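Chapter 7
Setting Up and Maintaining a Simulated Kitchen Cell

After studying this chapter, the reader should be able to:
state what belongs to the setup of a simulated cell and what belongs to the task that runs in it;
place and check the base of each arm in a two-arm cell;
set joint limits, gripper limits and contact settings before any task is run;
find and repair the common faults of drawers, handles and other moving fixtures;
keep a cell log that another technician can follow.

7.1 The cell as a piece of equipment

A simulated cell needs the same care as a cell bolted to a floor. It has arms, fixtures, tools and loose objects, and each of these has settings that can drift when files are changed. The parts do not wear, but they do go out of step with one another. A drawer that opened in one version of the software may stick in the next. An arm base that has been moved by a small amount may leave a handle just out of reach.

The worked case in this chapter is the Plirau cell, a kitchen counter served by two arms. One arm carries a two-fingered gripper. The other carries a jointed hand. The cell is kept on the Vondine server and is used for tasks in which objects are lifted, moved and put away. Its setup sheet was written by Issa Khasawneh, and parts of that sheet are given in the exercises at the end of the chapter.

The two arms are never treated as copies of each other. Each has its own base position, its own joint limits and its own rest pose. A change made for one arm is entered in the log under that arm only.

7.2 Base placement and reach

Setup begins with the counter. The top surface is taken as the zero height for the whole cell, and every other height is measured from it. When the surface is replaced by one of a different thickness, the zero must be set again before anything else is touched. Technicians who skip this step will find objects that sink into the counter or drop onto it when the run begins.

The arm bases are placed next. Each arm is driven by hand control to every point it is expected to use, and the joint angles are read at each point. No joint should come within 7 degrees of its limit. Where a joint does come closer, the base is moved and the full set of points is tested again, including those that passed the first time. 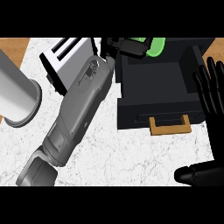
Reach alone does not settle the matter. An arm may reach a point with its gripper and still pass its forearm through a fixture on the way. The path is therefore run at one-fifth of normal speed with the contact display switched on. Any contact between an arm link and a fixture is written down with the joint angles at which it took place. Contact between the two arms is treated as a fault in every case, even when the task goes on to finish.

Tall fixtures call for extra attention. A cabinet that stands on the counter divides the work area, and the arm on one side may have to lift well clear of it to serve the other side. The rest pose of each arm should leave the front of any drawer free, so that the drawer can travel its full length.

7.3 Grippers and hands

The two-fingered gripper has few settings: opening width, closing force and finger friction. Closing force is set at the lowest value that holds the heaviest object in the task. Too high a value gives no firmer grip and often makes a thin-walled object shake or jump out of the fingers.

The jointed hand takes longer. Each finger is moved alone through its full range, then all fingers are closed together on a test cylinder. A finger that trembles when closed usually has its damping set too low. A finger that passes into the cylinder has the wrong contact shape, and the shape must be replaced. Raising the force will not correct it.

7.4 Drawers and handles

Most repair calls on the Plirau cell concern the drawer. The usual complaint is that it will not open, and there are three likely causes. The slide joint may have lost its travel limits during an import. The drawer body may overlap the cabinet walls – a gap of 2 millimeters on each side is enough to prevent this. Last, the handle may have become a separate body that is no longer fixed to the drawer front, in which case it comes away when pulled.

The test is simple. With both arms in the rest pose, a steady pull is applied to the handle from the control panel. The drawer should start to move without a jerk, stop at its limit and stay there when the pull is removed. The pull is then reversed. A drawer that creeps open again after closing needs more friction in the slide.

Each test is repeated 20 times and every result is entered in the log, passes as well as failures. The log entry gives the software version, the name of the technician and the settings before and after the repair. Mamani form 6 may be used for this purpose, or the shorter Skeltlow sheet where only one fixture has been changed.

The next section takes up loose objects, beginning with how their mass and contact shape are checked before they are placed on the counter.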